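Brarken Peel-and-Stick Stone Tiles: Three Months of Looking at the Seams

By Prasert Sriwong
29 January 2023
4 min read

I don't trust anything that promises a new room in an afternoon. Brarken has been selling its adhesive stone-look tiles on exactly that promise, and enough people have written in about them that I finally bought some with my own money and covered the wall and floor of our back pantry.

The pantry is a fair test, I think. It has one outside wall that gets cold, a floor that was leveled by somebody in a hurry, and no corner that is truly square. A showroom would flatter these tiles. My pantry was not going to.

First, the box. Brarken packs the tiles face to face with a slip of paper between them, and the corners on mine came through the mail in good shape. The instructions are printed on the inside of the lid, in type so small I took a picture and blew it up on my phone. They tell you to clean the wall, let it dry and press firmly. They don't mention primer at all. On bare drywall, in my experience, you want primer, and leaving it out of the instructions strikes me as a way of keeping the "one afternoon" claim alive.

Cutting is easy. A utility knife and a metal ruler will do it, two passes for a clean edge. The trouble starts at the corners. The tile won't bend around an inside corner without lifting later, so you have to cut each wall separately and butt the edges together, and any wobble in your line shows up as a dark sliver. I redid mine and I still know where it is. 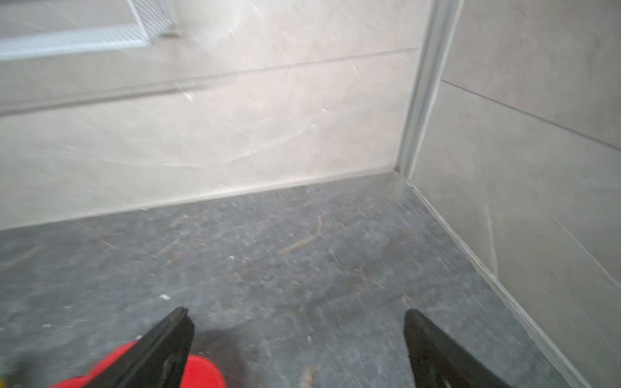
Light gray wall tile meeting in a corner, with a dark gray stone-look floor.

Color is the other thing to think about before you order. Dark gray floors have been sold to us for years as practical, and I've never believed it. Flour shows. Dog hair shows. Dried water drops show worst of all. What saves the Brarken floor tile is the mottling, which is busy enough to hide crumbs until you get around to sweeping. The plain charcoal version they also sell has nothing like that going for it, and I would skip it.

The pale wall tile is more forgiving. The printed pattern does repeat, though, and if you lay the tiles straight out of the box you may get the same streak twice in a row at eye level. Shuffle them on the floor first. I didn't, and had to pull up 2 while the glue was still fresh. They came off in one piece, which I'll give them credit for, but they never stuck as well the second time and I ended up replacing both.

So how has it held up? On the inside walls, fine. On the cold wall, less so. The bottom row started to lift at the edges in the third month, right where the baseboard heater doesn't reach. Pressing it back lasts a few days. A dab of contact cement lasts longer, but at that point you're gluing down a product you paid extra for because it came with glue.

The floor surprised me. I expected the seams to open up under foot traffic and they haven't, apart from one by the door that has collected a line of dirt. It wipes out with a toothbrush. Dragging a full bin of potatoes across left a scuff that hasn't wiped out with anything.

Marble look or slate look? Readers ask about that more than about the glue. The marble-pattern panels look convincing from across a room and less so up close, where the veining has a printed softness to it. On a big surface they can also get loud. One wall is plenty for me, and I'd keep the shelving and hooks in front of it plain.
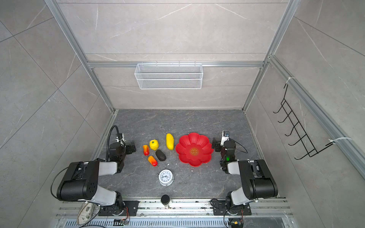

Boonyarit wrote to disagree with me on this point, having put the marble pattern on every wall of a laundry room in June, and reports that after the first week the veining simply stops registering. The complaint there was about steam instead, and a top row that had to be stuck back up before the month was out.

I believe that about the steam. Brarken's box says "moisture resistant," a phrase that commits the company to very little. I wouldn't put these behind a shower or anywhere a kettle boils all day.

As for price, I spent 75 dollars on the wall tile alone, with a few left over for repairs. Lincombe's version costs less and is thinner, and the sample I handled creased when I peeled off the backing. Real ceramic would cost more and take a weekend, plus a wet saw if you don't have one. If you own the place and plan to stay, I'd still do the ceramic.

For a renter with a dull pantry and warm, dry walls, the Brarken tiles are okay. Buy the mottled floor, use primer even though the box doesn't ask for it – and order a few spares from the same batch, as the shade on my replacements was slightly off.

Related
Lincombe Grout Pen: Does It Last Past the First Mop?
Lerncombe Folding Step Stool, Reviewed
Contact Cement or Construction Adhesive for Small Repairs
What "Moisture Resistant" Means on a Label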